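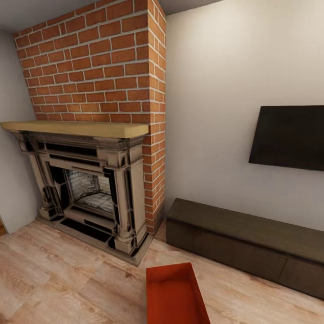
The question put to this institute most often is whether a machine can yet be trusted with the housework. Our answer remains a cautious no, and we believe the public is owed the grounds for it.

Much of the present confidence rests on simulation. A team may run a chore 1,000 times overnight in a rendered living room, and the Brudulier trials reported in February did so with care. Of those attempts, 831 were scored as complete. That is respectable progress — and still far short of what a household would accept from paid help.
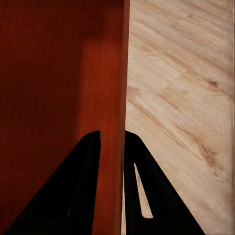

Breltach Institute
Policy Editor

The hard part of a chore is often its smallest step. Two fingers must come to either side of a panel's edge, close squarely and hold. A person does this without thought. A machine that is slightly out of line has lost the task before it has begun.

We therefore ask that makers publish their failures alongside their successes, and that results from simulated rooms be labelled as such. Public money should go first to dull, repeated work on doors, drawers and shelves. Until such figures are available, claims that domestic robots are ready for sale should be treated with reserve.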